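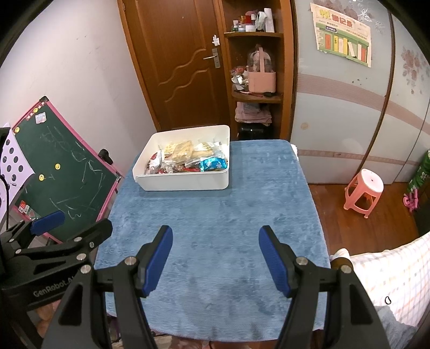

Contra la puntuación única en los talleres de robótica

Por Natsumi Furukawa

El reglamento de la liga escolar Mekenico cabe en dos páginas y dedica una sola línea a la evaluación: gana el equipo que traslade más objetos en el tiempo disponible. Llevo varios cursos tutorizando el módulo de manipulación y sostengo que esa línea es un error de diseño. Mide el resultado de una sesión y deja fuera casi todo lo que un estudiante debería aprender al construir y usar una pinza.

El caso de este año sirve de argumento. El grupo de Corentin Vidal y Odette Charpentier acumuló 273 demostraciones de agarre hechas con pinzas de mano. De ellas, 89 quedaron descartadas en la revisión. Según el criterio de la liga, el descarte no existe: ni suma ni resta. Según el mío, es la parte más instructiva del proyecto, porque cada registro eliminado exige escribir una causa, y escribir una causa exige haber entendido la cadena completa, desde la holgura de los pasadores hasta el momento en que el operador decide cerrar los dedos.

Los envases flexibles son un buen material de trabajo precisamente por lo que tienen de ingrato. Un bloque rígido admite un modelo geométrico sencillo: dos caras paralelas, una fuerza normal, un coeficiente de rozamiento. Una bolsa de aperitivo no tiene caras. Se deforma al contacto, el contenido se desplaza y el punto de agarre previsto deja de existir antes de que la pinza termine de cerrarse. Si además las bolsas están amontonadas en una cubeta, la extracción de una modifica la posición de las vecinas. El estudiante que ha trabajado solo con cubos impresos descubre entonces que su umbral de cierre era válido para los cubos y para poco más.

Killian Lecomte, que coordina la sección de Stornotport, defiende la postura contraria y conviene exponerla bien. Alega que la puntuación única es verificable, que no depende del juez y que un grupo de secundaria necesita un objetivo que se entienda en una frase. Tiene razón en lo primero. En lo segundo la tiene a medias: el juez sigue decidiendo qué cuenta como traslado cuando una bolsa cae sobre el borde de la zona de destino, y cada edición trae su reclamación. En cuanto a lo tercero, mis alumnos entienden sin dificultad objetivos bastante más largos cuando se les entregan por escrito en noviembre y no la víspera.

Hay también un efecto sobre el diseño. Con el recuento como único criterio, los equipos convergen en pinzas rápidas, con mucha apertura y poca sensibilidad. El equipo de Gredov presentó el curso pasado unas almohadillas blandas muy trabajadas, con tres iteraciones de estriado y sus curvas de desgaste. Quedó penúltimo. El año siguiente volvió con dedos rígidos y sin cuaderno de ensayos. Es una decisión racional, y el reglamento la provocó.

Mi propuesta es modesta y tiene coste. La mitad de la nota seguiría siendo el recuento. La otra mitad se repartiría entre el registro de fallos, con una clasificación definida por el propio equipo antes de empezar, y una prueba de repetibilidad: 5 intentos sobre el mismo objeto, recolocado por un equipo rival. Fabrice Huet ensayó esta fórmula un jueves con 2 grupos de su taller y la sesión se alargó más de lo previsto – la recolocación por parte del rival generó discusiones sobre qué posiciones eran legítimas. Habrá que acotarlo con una plantilla.

Queda por resolver quién revisa los cuadernos. Pichon, la asociación que cede el material, no dispone de personal para hacerlo, y los tutores ya dedican a la liga horas que no figuran en su horario. Una revisión por muestreo, con unos pocos registros elegidos al azar en cada cuaderno, me parece suficiente para el primer año. La propuesta completa está enviada a la coordinación y las objeciones se pueden remitir a los tutores de cada sección hasta que se cierre el borrador del nuevo reglamento.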